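Section 4: Folding short-sleeved T-shirts

4.1 Before you start

Use a flat, clear surface that is longer and wider than the garment. A smooth tabletop is preferred. Do not fold on a bed or a padded ironing surface – the fabric sinks and the fold lines drift.

Shirts must be fully dry. Check the collar and the underarm seams by hand.

The steps in this section apply to adult sizes in the Stellach basic range and to similar cotton shirts. For long sleeves, see Section 5.

4.2 Laying out the shirt

1. Place the shirt on the table with the front facing down.

2. Take hold of one sleeve near its top edge and draw it outward until the shoulder seam is straight. Repeat with the other sleeve.

3. Smooth the body with the flat of the hand, working from the neckline to the hem.

4. Check that the front and back layers meet at the hem. If they do not, lift the hem by both corners and lay it down again.

Note: The shirt does not have to be square to the table at this stage. A diagonal position is acceptable as long as the body is flat and the sleeves are open.

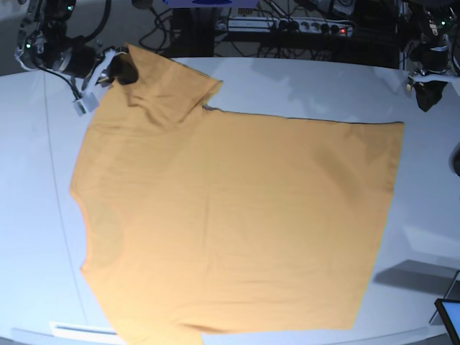
Soft wrinkles across the body can be left alone. Creases at the shoulder should be worked out before the first fold, as they tend to set once the shirt is stacked.

Caution: Do not pull on the neckline to straighten the body. Ribbed collars stretch and may not recover.

4.3 Folding

5. Fold one side of the body toward the center, in line with the middle of the shoulder. Turn the sleeve back so that it lies inside the folded edge.

6. Repeat on the other side. The two long edges should be parallel.

7. Bring the hem up to just below the collar.

8. Fold once more in the same direction and turn the shirt over. The collar should now be on top.

Note: For the Orstead shelf insert, leave out step 8 and store the shirt as a long fold.

4.4 Stacking

Place shirts with the folded edge toward the front of the shelf. Alternate the collar end every 2 shirts to keep the stack level. For the Taltmont drawer divider (part 771), stand the shirts on edge and do not compress them.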